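Lodwood Prepared Foods, sorting room
Workplace inspection: robot station 3
Jul 29, 2021
Inspected by: Kidus Woldegiorgis, floor safety rep
Line manager: Bijan Ghasemi

1. Risk assessment on display
Partly. It is the supplier's. Trovia wrote it before anyone here had worked a shift beside the thing, and it mentions "the operator" throughout. We have no operators. We have packers who were told in December they would be keeping an eye on it.

2. Emergency stop within reach
Pass from the standing position. Fail from the stool. Lelia tried it both ways and had to get up.

3. Pinch points marked
Fail. No tape, no sign at the fingers. Bijan says the grip is too soft to hurt anyone. I asked for that in writing and am still waiting.

4. Cables and floor
Fail. Cables lying on the floor next to the table and more hanging from above. They need covers or a proper run.
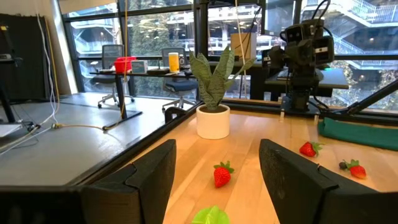 Item 4: cables on the floor to the left of the table. Gripper open, strawberries on the table.

5. Food handling
Query. The old bench rule was no plants, no cloths and no drinks near fruit. There is a potted plant on the table and a cloth along the back edge. Either the rule still stands or somebody should tell the packers it has gone.

6. Staffing
Not on the standard form, but I am adding it. We were promised the robot would take the dull work. It has taken the picking up, and left people the watching, the clearing of jams and the blame. The log shows 312 stoppages since December, every one cleared by hand. Bogale cleared 15 on one shift and still had his own trays to finish. His target has not moved.

7. Training
Fail. One video. Two packers signed the sheet without seeing it, and they told me so themselves.

8. Breaks
Fail. Watching counts as light duty, so the extra break was dropped. Sore eyes and stiff necks reported. I want the break back.

Result: not passed. Items 2, 3, 4 and 7 to be put right before the second station is switched on. Items 5, 6 and 8 go to Bijan for a written answer.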